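The Flower Corner on a Cleanup Morning

Rommel Cruzado and I finally got to the little tabletop with the flowery walls, the one we've been meaning to tidy up since November.

The blue bin, over on its side next to the planet. I do love that blue-green ring!
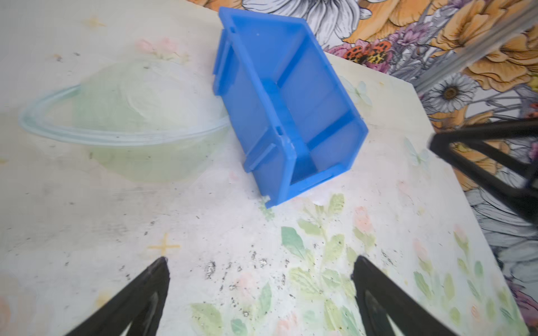
We had 57 things on our list that morning, and the Josten shelves alone took up eight of them, so you can imagine how glad we were to get to something pretty.

A screwdriver with an orange and black handle, with the blue crate close by and those big blossoms behind.

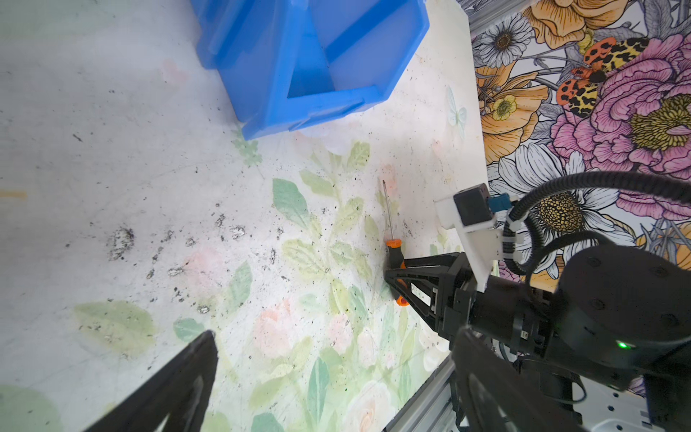 Rosaire Leclerc wants the same wallpaper for her sewing room at Cadau, and I've promised to ask where it came from.

Pale blue butterflies with little green bodies, on a surface that has certainly earned its scuffs.

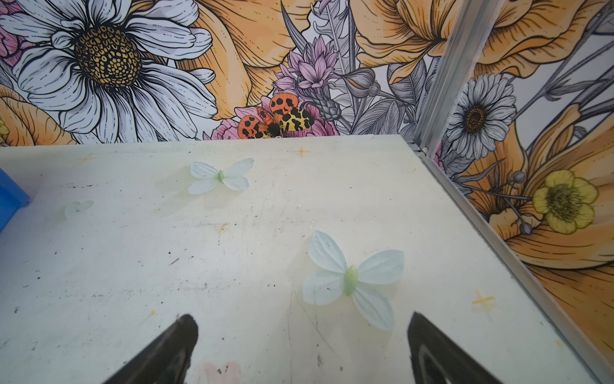
Coffee was at 16 Ferreira Lane afterward, and we stayed much longer than we meant to.

One last look into the corner, butterflies and all, with a tiny pink heart on the floor. 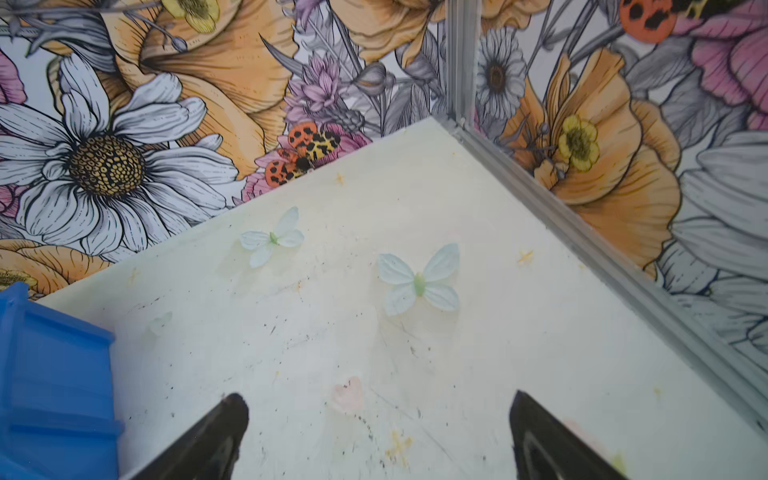

More Galleries

Jorkeck Garden Room
Rosaire's Sewing Room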